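Home | Software | Hardware | Interviews | Archive

Selim Altıntaş has spent most of the past year on the part of a robot cell that never appears on a sales sheet. He writes the task layer for Plemik, the planner Trivum uses for two-arm kitting: picking boards and wire harnesses out of bins and setting them down where the next step expects them.

"The motion planner was finished early," he says. "What kept us busy was deciding when each arm is allowed to plan at all."
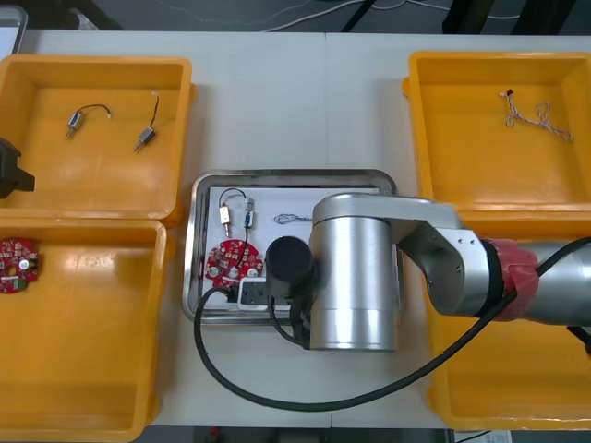 CONTROL AND PLANNING

Plemik treats the shared area in the middle of the table as a resource with a lock. An arm requests the lock before its wrist crosses a boundary and gives it back once the retreat move has cleared. The first version locked the whole tray. Altıntaş later split it into 4 zones, which let one arm place a part while the other waited directly outside.

"Zones are simple until you count the cable," he says. "The arm model in the planner is rigid links. The cable on the outside of the arm isn't in it, so we pad the links and accept that some legal poses get refused."

Control runs below that layer and knows nothing about zones. If a trajectory arrives late, the controller holds its last position and reports a timeout. Altıntaş wanted it this way. A hold is easy to find in a log.

Perception took longer. Boards are rigid, and a pose estimate from the fixed camera is usually good enough for a grasp. Harnesses have no fixed shape, so Plemik doesn't try to estimate one. It looks for a grasp region on the bundled section and leaves the free ends alone.
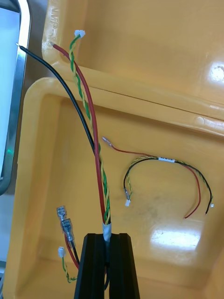

Tesfamariam disagrees with that choice, and has argued in the project's review notes that ignoring the free ends only moves the problem downstream, to whichever step has to find a connector. Altıntaş concedes the point. "For kitting, the bundle is enough. For insertion it won't be. I'd still want the two problems in separate modules."

The wrist camera is used only for the last part of the approach. At up to 15 frames per second it is too slow for closed-loop servoing, so the software takes one correction, applies it, and closes the fingers.

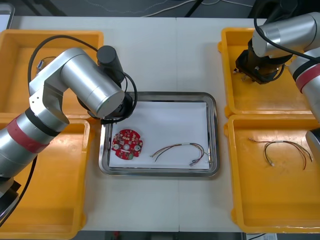
Board and harness in the center tray, both arms at the table.

Most of the tooling came in after February, when the team moved its logs to Tadach, an in-house viewer that lines up camera frames, joint states and planner decisions on one timeline. Before that, tracing a bad grasp meant opening three files and matching timestamps by hand. Tadach also replays a recorded run against a new planner build. The regression set holds 100 runs, and 13 of them are there solely to exercise lock timeouts.
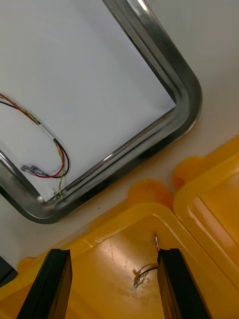
Grasp checking is the piece Altıntaş would rewrite first. The present check compares finger width against a threshold, and thin wire sits close to the noise in that reading. Reflections make the camera a poor second opinion: a polished rim like the one around the white panel, with its bright highlights and dark streaks, can give an edge detector stronger lines than the wires beside it. His current branch masks the rim using the known tray model before any segmentation runs.

"It's a static mask, so it fails if the tray moves," he says. "Then you have to localize the tray first - and you're doing that off the same shiny rim."

He plans to merge it behind a flag, with the old check left as the default until the replay results match.

Related
Reading a planner log without the planner
Lock ordering in two-arm cells
Hand-eye calibration: what to store and when to redo it
Why our simulator has no cables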